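Zudgate Kitchen Automation Project
Progress report to the Işık Fund
Prepared by Nevzat Ertürk, equipment and planning
August 21, 2018

Where we are

It has been a really good quarter! Both arms are mounted and running, the small steamer station is in daily use, and we have spent 67 percent of the equipment budget you approved, with the largest purchases behind us. The remaining money is committed on paper but not yet ordered, and I would like your view on two items before I sign anything (see "Decisions we need" further down).

What we bought

The two arms came from Jondeck as a pair, with cables and mounting hardware included in the quote. Delivery was 10 days later than promised. We used the wait to settle the table height and the cable routing, so the delay cost us very little in the end.

We chose plain two-finger grippers for both sides. The multi-finger hands we looked at in the spring were lovely things, but a single one would have eaten most of the spare parts line, and the simple grippers can do more than I expected when we wrote the proposal. Steamed buns are our main test food for now. They are soft, they are round, and they show a dent right away if the grip force is set too high, so they tell us a lot for very little grocery money.

Work at the station is split between the arms. One gripper takes care of the glass lid at the left of the steamer while the other handles the buns, with a large white plate set out on the right. The steamer is an ordinary electric household pot, and I would like to keep it that way. Every part of this station apart from the arms should be something a school or care home kitchen could buy locally.
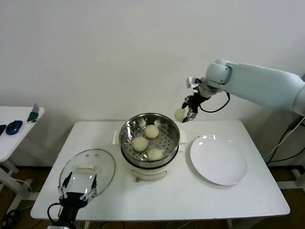
Decisions we need

1. Spare gripper fingers. Grostinix has quoted us for 64 fingers at the bulk price, enough to carry us through the end of the project. A smaller order is possible but the unit price climbs quickly. I am in favor of the full order.

2. A second steamer station. We set aside money for this in the original plan, and the team is eager to start! My only worry is floor space. I would sooner buy the table and stand now and hold off on another pair of arms until the next review.

Changes to the budget

We moved $158 from travel to cables and cable covers. No other lines have changed. The training line is untouched so far, and I expect to use it once the new operators start.

Next steps

Finish the grip force settings for the buns, then try dumplings, which are smaller and a good deal stickier. Get a written service quote from Jondeck for the second year. Send you the updated parts list along with the next invoice.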